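Toy library in Idside opens again

December 3, 2018

The toy library of Idside has opened again after five months of repairs to the roof. Families can borrow building blocks, puzzles and board games from a stock of 345 sets. In the first morning 61 children came with their parents.

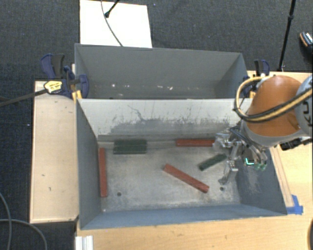
How long can a family keep a set?
Each set can stay at home for 11 days, and one more loan is possible if no other family is waiting for it.

Myrto Gkikas, who leads the library, thanked the Lambrakis bakery for the coffee and the cakes. Donations of toys in good condition are welcome during all December.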